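帕雷德斯家具厂开放日,逛了一整天

先说结论省得大家往下翻:值得去,穿平底鞋,别带太大的包,午饭自己解决。好了,赶时间的朋友可以走了,剩下的人听我慢慢唠。

事情是这样的,我家那张餐桌用了很多年,桌腿晃得厉害,先生拿硬纸片垫了又垫,吃火锅的时候我都不敢太用力捞。去年12月我们就说要换,结果看来看去,店里的桌子要么贵得离谱,要么一摸就知道是贴了层皮的。后来在一个木工群里看到有人转帖,说葡萄牙北边的Paredes(帕雷德斯,离波尔图不远,一路全是做家具的)有家叫Curkier的老厂要办开放日,随便参观,只要提前在网上登记。我们本来就打算去波尔图玩几天,这不正好嘛!机票都没改,直接把那天的酒庄行程划掉了,先生为此念叨了一路。

开放日是3月23日。我们早上从波尔图坐火车过去,下车以后还要走一段上坡路,导航说18分钟,我们走了差不多翻倍,中间拐进一家面包店买了两个蛋挞和一杯特别苦的咖啡。路边的厂房一家挨着一家,门口堆着木板,有的盖着油布,有的就那么晾着。空气里有股锯末味,甜甜的,我特别喜欢,小时候外公家隔壁就是木匠铺,一闻就想起来了。

Curkier的大门不起眼,差点走过。门口摆了张长条凳,有个姑娘拿着名单核对名字,我的拼音她念了三遍都没念对,最后我自己指给她看。每人发一副耳塞和一个贴纸,贴纸上写组号,我们是第二组,同组的有一对从布拉加来的老夫妻,几个学设计的学生,还有一位苏格兰来的大姐Morven Guthrie,自己在老家修旧椅子,一路上问的问题比谁都内行,我基本是蹭她的讲解听。

带队的叫Hélder Valente,在厂里干了19年,从搬料开始干,后来管烘干房。他英语很好,讲着讲着会突然蹦葡萄牙语,布拉加的老先生就在旁边帮忙翻译,翻得比原话还长,还夹带自己的看法,挺好玩的。

第一站是料场。以前我以为木头砍下来锯成板就能用了,哪有那么简单。Hélder说板子进来先在棚子底下码着,一层板一层小木条,隔开了好通风,光这一步就要等很久,厚的板子等得更久。等完了再进烘干房。他让我们一人抱一块刚到的板子,再抱一块烘过的,大小看着一样,前面那块沉得我差点脱手。学生们轮流抱着拍照,Morven大姐直接蹲下去看板头的裂纹,问他们封不封端头,用什么封。答案是刷一层蜡,颜色各批不同,红的蓝的都有,我原来还以为是为了好看。

烘干房不让进,只能隔着门上的小窗往里瞧。Hélder讲了个他刚当学徒时候的事,说有一回把温度升得太急,整整一批橡木全裂了,师傅一句话没骂,让他把每一块都亲手锯成柴火,锯了好几天。他讲的时候自己笑得不行,先生在旁边小声跟我说,这比骂人狠多了。

然后是开料和拼板的车间,这里就要戴耳塞了,真的吵,戴了还是吵。我看得最入神的是拼板。一张桌面是好几条窄板拼起来的,工人先把它们排在台子上,不上胶,就那么看,调个头,换个位置,退两步再看。我问这有什么讲究,Hélder说第一看颜色,深的浅的别扎堆;第二看纹路,接缝处纹路顺过去了,缝就不显眼。有些人喜欢直纹,干净;他自己喜欢那种弯弯绕绕的,说看着不腻。我回来以后看什么桌子都先找缝,先生说我这毛病算是落下了。

顺便说一句,以前在店里导购老跟我讲“整块大板”多么多么好,我一直觉得拼板低一等。在厂里站了半天,我的想法变了不少。整块的宽板当然漂亮,价格也漂亮,可是它随着天气胀缩的劲儿也大,家里冬天开暖气的话要有心理准备。窄板拼得好的,坐那儿吃饭真看不出什么来。

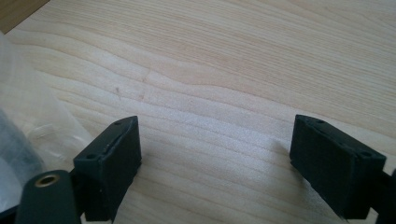
浅色木头的桌子,日常用油好还是用漆好?

看你家怎么过日子。有小孩、爱吃咖喱和红油火锅的,上哑光漆省心,污渍不容易进去,擦一下就行;喜欢摸木头本来的手感、也愿意隔段时间自己动手保养的,上木蜡油,哪里花了就磨哪里、补哪里,不用整张桌子重新来。漆面一旦刮深了,局部修补很难不留印子。

这个问题我在打磨车间追着Hélder问了好久,因为我家就是爱吃火锅那一类,可是我又偏偏喜欢油的手感。他问我多久愿意上一次油,我说一年一次吧,他看了我先生一眼,先生摇头,他就说那你们买漆的。行吧。

打磨车间反而是我觉得最舒服的地方,吸尘管道嗡嗡响,光线好,工作台边上坐着几位阿姨,手里拿着砂纸块一点点磨扶手的转角。机器磨不到的地方都靠手。其中一位让我闭上眼睛摸两根扶手,问哪根磨好了,我猜错了!她乐坏了,又让我摸,教我用手背而不用手指肚,说手背更灵。这招我回家以后教给了我妈,她现在用来挑真丝围巾。

上油那边的气味有点冲,开着大排风。他们用的那款油叫Momix,桶摞在墙边,我问能不能买一小罐带走,说是工业装,最小的一桶也够刷一屋子地板,托运更别想。学生里有个男孩问油布的问题,Hélder一下子严肃起来,说用过的油布千万别团成一团扔垃圾桶,摊开晾干,或者泡水里,不然会自己发热着起来。我以前真不知道这事,家里有人自己刷木蜡油的,请务必记一下。

中间休息有茶歇,写得挺丰盛,到手就是一小块橙子蛋糕和速溶咖啡。午饭没有,厂区外面只有一家小馆子,我们这一组、上一组,外加厂里的工人全挤在里面,等了快一个小时才上菜。鳕鱼倒是很香,土豆块大得吓人。Morven大姐跟我们拼桌,她讲她修过一把椅子,拆开座垫发现里面塞着一封几十年前的求职信,她到处打听也没找到写信的人,现在那封信夹在她店里的账本中间。我问信里求的什么职,她说是灯塔看守。太浪漫了吧。

下午是展厅,也就是想让你掏钱的地方,哈哈。展厅在二楼,地板吱呀响,桌椅柜子摆得很密,侧着身子才能过。每件家具上挂一个小牌,写木种、尺寸、表面处理,价格倒是没写,要问。我问了一张能坐六个人的白蜡木桌子,比国内同等做工的便宜,可是加上海运、报关、送上楼,我拿手机按了半天计算器,默默放下了。

角落里有个卖边角料小件的台子,砧板、杯垫、黄油刀,倒是明码标价。我挑了一块砧板和几个杯垫,先生挑了一个陀螺,四十多岁的人了。最便宜的一堆是小木勺,被布拉加的老太太包圆了,她说孙辈多,一人一把才不会打架。

展厅另一头挂着些老照片和老家具,其中一把餐椅编号472,据说是厂里为镇上一家旅馆做的那批里留下来的。旅馆早关了,那批椅子一共做了多少没人说得清,Hélder说大概200把,布拉加老先生坚持说不止,因为他年轻时在那旅馆办过婚礼。两个人用葡萄牙语争了好一阵,老太太在旁边一声不吭地吃她从茶歇上顺来的蛋糕。我坐了坐那把椅子,座面的弧度特别贴,靠背有一点点往后仰,坐下去就不想起来。现在还有没有生产?没有了,说那个弯木的模具坏了,重开不划算。

最后有个抽奖,奖品是一张Prukstead的小边几。Prukstead是他们和北欧一家设计工作室合作的系列,三条腿,桌面是水滴形的,说实话我不太欣赏,放杯咖啡都怕它倒。结果中奖的是我们组的一个学生,住合租房,坐火车来的,他抱着箱子站在门口,表情又高兴又发愁。后来我们回程在站台又碰见他,箱子已经拆了,三条腿插在背包里,桌面夹在胳膊底下。

再说点不太满意的地方。一是组与组之间隔得太近,拼板车间那会儿前面一组还没走,两位讲解同时喊,谁也听不清。二是洗手间只有一间,队伍从楼梯口排到院子里。三是网上登记的时候说有英文的纸质资料,现场全发完了,只剩葡语的,我拿了一份,打算慢慢查字典。还有就是地上木屑多,我那双浅口鞋一走一兜,回到酒店倒出来一小堆,穿系带的鞋会好很多。

交通方面补充一下,从波尔图坐近郊火车就能到附近,票在机器上买,卡要先付一点工本费,两个人不能共用一张,我们就是在这里耽误了一趟车。回程班次下午比较稀,最好先拍一张时刻表存手机里。自己开车的话厂门口可以停,不过上坡那段路窄,会车要有耐心。

带孩子去行不行?同组没有小朋友,但第三组有两个,看着上小学的样子,在料场玩得挺开心,进了车间就捂着耳朵想走。厂里规定孩子必须全程牵手,太小的我觉得就算了。

至于我家的餐桌,回来以后还是没买。不过我照着Hélder说的,把桌腿和横档接头的地方拆开看了看,原来是里面的木榫松了,旧胶都成粉了。刮干净,重新上胶,夹子夹了一晚上,现在稳多了,火锅也吃了两顿。先生说那这一趟省了一张桌子的钱,能不能把酒庄补上。

下次开放日什么时候我也问了,门口的姑娘说还没定,留了邮箱会通知。我留的邮箱她抄了两遍,希望抄对了。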